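Refi out of a bridge loan on a small rental – seasoning question

Landlord Talk > Financing

rowhouse_deb
Posted Mar 23, 2024

Hi all, longtime reader, second post ever I think. I own 3 small rentals and I bought the last one, the duplex on Ogilvie, with a short-term bridge loan in January. Seller wanted a fast close, my regular bank was dragging its feet, and the bridge guys at Cirier had money ready. Fine. I knew it was pricey going in.

The plan was always to fix it up, get both sides rented and refinance into a normal 30-year. Upstairs is rented now. Downstairs has a signed lease but they don't move in until next month.

Now my loan broker (Recep Işık, some of you may know him from the local meetup) says I should wait for six months of ownership before I refi, so the lender will use the new appraised value. If I go now they'll only lend on what I paid plus whatever repairs I can document. I have receipts for most of it. Not all. I was paying the drywall guy by check and the memo lines are a mess. 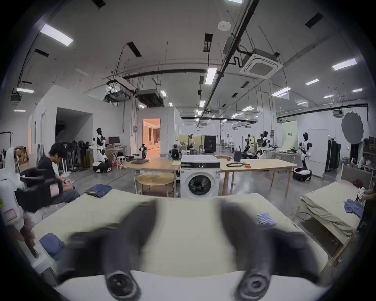 So every month I wait costs me another interest payment on the bridge, and that payment is ugly. But going early means a smaller loan and I'd have to bring cash to the table, which would wipe out my reserves. What would you do?

tenbelow
I'd wait. You already paid the points on the bridge loan and that money is gone whether you leave now or in July. Figure out what the extra months of interest come to and compare it with the cash you'd have to bring. If the interest is smaller, sit tight.

Also check your note for an extension fee. Mine had one buried on the second to last page and I found it a week before it came due. Fun week!

M_Kowalke
Gonna disagree with tenbelow. Waiting assumes the appraisal comes in where you want it. I waited on a fourplex two years back, sure of my number, and the appraiser picked comps from the wrong side of the highway. Lost the months AND got the small loan. If you can refi today on cost without going broke, get out of the bridge and sleep at night.

rowhouse_deb
See, this is exactly the argument I'm having with myself. "Without going broke" is the part I'm stuck on. I'd have maybe one furnace worth of reserves left.

tenbelow
Then it's not a real option, is it? Two units and one furnace worth of cash is how people end up back at the bridge lender.

gus.in.the.valley
Has anyone mentioned that six months isn't a law? It depends on the lender. I went through a small portfolio lender with a three-month rule and they used full appraised value. The rate was a bit higher, the prepay penalty was worse. Call more than one place. Your broker probably has a short list he likes and that's the list you're hearing.

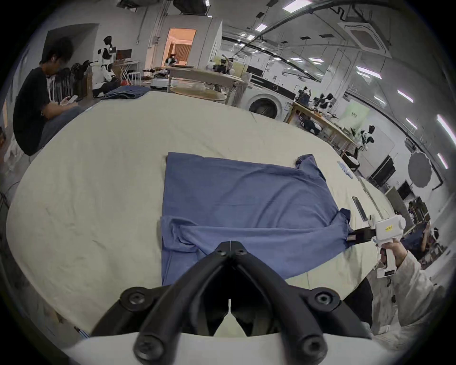 On the receipts, start tonight. My wife and I did ours over a weekend, one sheet per unit, every check and invoice matched up with a date and what it was for. It's about as exciting as getting a blue T-shirt to lie flat on a table when one sleeve keeps bunching up over it, but you do it once and the underwriter stops calling you. Ask the drywall guy to write up one paid-in-full invoice that lists the check numbers. Mine did it for a sandwich.

rowhouse_deb
Okay that is a great idea and he does owe me a favor. I use Kulto for my rent tracking, does anyone know if it spits out an expense report a lender will take?

M_Kowalke
I was on Kulto, moved to Dillodus, moved back. The report is okay. My lender wanted the bank statements behind it anyway, so don't pay for the upgraded plan just for that.

tenbelow
Same, they always want the statements.

gus.in.the.valley
One more thing, Deb. Don't count the downstairs rent until you know how the new lender treats it. Some will take a signed lease, some want to see the deposit hit your account, and one I talked to wanted the first month's rent as well. That could decide your timing all by itself.
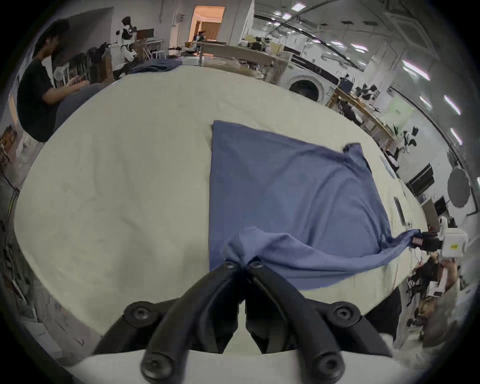
Blue cloth, gripped by two grippers

rowhouse_deb
Hadn't thought of that, thank you. So here's where I am. I'm calling two portfolio lenders Monday, I'm reading the whole note tonight looking for the extension fee, and I'm texting the drywall guy. If somebody will do full value at three months I'm only a few weeks off. If not I'll probably wait it out like tenbelow says.

M_Kowalke
Still think you're betting on an appraiser. Pull your own comps before you order anything and hand them to him at the door. Politely.

tenbelow
Agree with Kowalke on that one, mark your calendars.

rowhouse_deb
Found the extension fee. It's $200 plus half a point. Page 39! Who reads to page 39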